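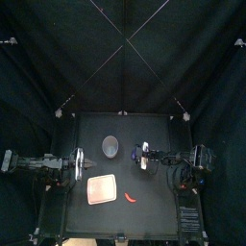
**SECTION 3 / Cleaning and touch-up, dark matte tops**

For tops finished with Nunder 664. Older Girnier tops too, same steps. Not for gloss. Not for oiled wood, see the Pidetti sheet in the back of the binder.

**You need**

- Nunder cleaner, the concentrate
- bucket, lukewarm water
- two soft cloths, one stays dry
- Takeda gray pad (the gray one, white is too hard)
- touch-up pot, small brush

**3.1 Weekly clean**

1. Clear the top. Anything bolted down stays, work around it.
2. Dry wipe first, one direction. Grit under a wet cloth is what makes most of the scratches.
3. Mix 200 ml concentrate into a full bucket. No stronger. Stronger leaves a haze and then you do it all again.
4. Wring the cloth untill it stops dripping. Wipe in long strokes, far side to near side.
5. Dry cloth right behind it. Don't let it air dry, spots show badly on dark colors.

> **Caution:** no acetone, no glass cleaner, no melamine sponge. Sponge leaves shiny patches and those don't come out.

**3.2 Scuffs**

Light marks mostly sit on top of the finish. Try this before opening the touch-up pot.

1. Dampen the gray pad. Damp only.
2. Light pressure, small circles, a few passes.
3. Wipe, dry, look at it from a low angle.
4. Still there? Run a fingernail across. Nail catches = scratch, go to 3.3. Doesn't catch = leave it.
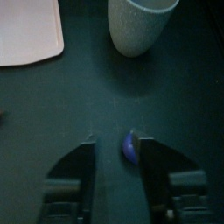 *Fig. 3-2. Matte top, dark teal. Faint scuffs, thin pale scratches across the middle.*

**3.3 Scratches**

1. Clean as in 3.1. Surface has to be fully dry.
2. Stir the pot, don't shake it. Bubbles dry as pits.
3. Thin coat along the scratch, tip of the brush. Stay inside teh line.
4. Wait 10 minutes. Second coat if the pale color still shows through.
5. Lid back on tight. Pot skins over fast.
6. Keep the top clear overnight.

Note: touch-up dries a shade darker than it looks wet. Test on the underside first.

Note: more than 3 coats and you get a ridge. Stop there, book a full recoat (Section 5).

**3.4 Fabric near the top**

Vacuum with the brush head before you clean the top, otherwise the lint lands on it. No spray on fabric.

Cloths go in the wash with no softener. Pads get rinsed and hung up, replace when the edges curl.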